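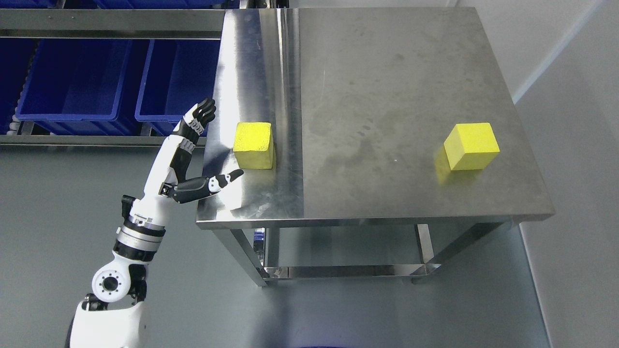 Bench log / Foam stock

Apr 2, 2023. Entry: R. Lumanlan

Checked the yellow cubes for the Jusetti packing inserts. Two pieces on the steel table, one left near the seam, one on the matte side. The left piece has a few darker pits in the skin. Pits are acceptable under our sheet as long as they stay off the corners. Logged under 1404.

Nominal edge is 30 mm in the Flurkach drawing, which is wrong for this stock. Ronaldo has the corrected drawing and should replace the copy in the binder.

Tabletop needs a proper clean. Smudges and stains, worst on the right half. Foam picks up whatever is on the steel, so wipe down with the mild detergent, then a lint-free cloth. No solvent. The February batch yellowed at the edges after solvent and 8 pieces were scrapped. 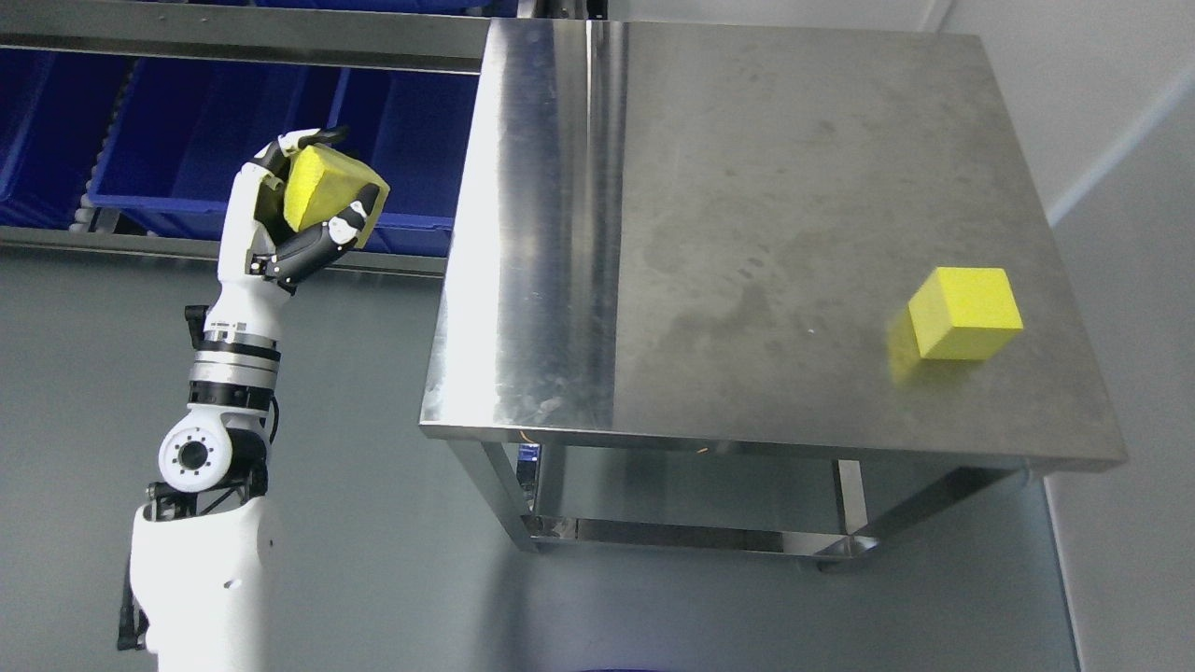

Foam cubes, one in the hand, one on the table. Blue bins behind.

Compression set still to do. Use the flat plate, 110 g, and write the start time on the tag. Gatchalian wants the numbers per piece, no averages.

Open: lock the casters before weighing. Ask R. Pascual which blue bin is for rejects.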